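Kadska Community Help > Laundry & Fabric Care > Color problems

Whites went pink in the wash, can I save them or do I just own pink stuff now?

Posted by mittenweather

So I did the classic thing. I had a load of whites going (pillowcases, two t-shirts, a cotton robe I really love) and a red dish towel got in there with them. I didn't notice until I'd run the whole load through the dryer too, on high, which I now understand from reading around is the worst thing I could have done. Everything is pink. The pillowcases are a pretty even pink and the robe is blotchy around the pockets and collar.

I've tried washing them again with regular detergent, twice, and I can't see any difference. My neighbor says bleach. My mother says never bleach, just soak. The robe is 100% cotton but it has a satin trim that I think is polyester, the tag is worn off so I'm guessing. Is there anything that works after the dryer, or is it set for good? I'd rather not spend a lot on products for 3 or 4 things, but the robe was a gift and I'd be sad to lose it.

Also I have a front loader so I can't just leave stuff sitting in the tub overnight. Or can I? The manual is no help.

3 replies

Kalliopi Petek

You've got a decent shot! The dryer makes it harder but loose dye that came off one thing and landed on another usually isn't locked in the way the original dye is. I've rescued a whole set of sheets that went through the dryer, so don't give up yet.

What you want is oxygen bleach, the powder kind, and not chlorine. Chlorine can yellow polyester and I wouldn't let it near that trim. Skip the machine and use a bucket or the bathtub. Dissolve the powder in the hottest water the care tag allows (for the robe I'd go with warm, seeing as you don't have the tag), then let it cool a bit and put everything under. Push it all down so there are no bits poking out, or you'll get a tide line. Then leave it for 9 hours, overnight basically. If the water's pink in the morning, dump it and mix a fresh batch. My sheets took three rounds and I nearly quit after the second.

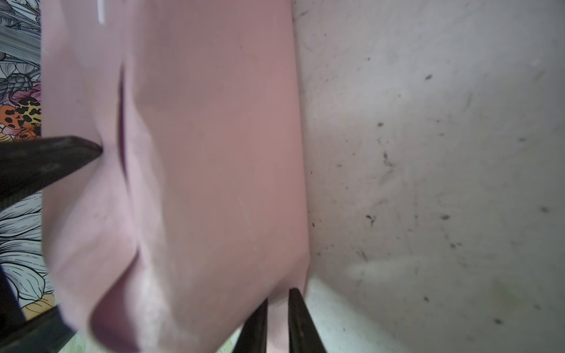 Dorrie P. wrote back that she'd followed the same steps on a tablecloth and it came out fine except along the hem, where the fabric is doubled over. She ended up giving the hem its own soak, 24 hours, and says to keep everything out of the dryer until you're happy with it in daylight. Air dry between tries, in other words. She also rinses twice so the powder doesn't leave things stiff.

I'd agree with all of that. And do the robe by itself, with a test on the inside of the belt first. If the belt looks okay an hour later, go ahead with the rest.

sudsy_in_ohio

Color remover. Grocery store, laundry aisle, near the dye. Works on cotton. It'll strip anything that's supposed to be a color though so don't use it on prints. Smells like rotten eggs, open a window.

Judetti

I never got mine back to white, sorry. Tried vinegar, tried baking soda, tried both together which just fizzes and does nothing. In the end I bought a box of pink dye and did the pillowcases over on purpose so at least they matched. Did you check the rubber seal on your front loader, by the way? Mine had red fuzz stuck in the fold and it got on the next load too. Wipe it out and run it empty on hot before you wash anything light.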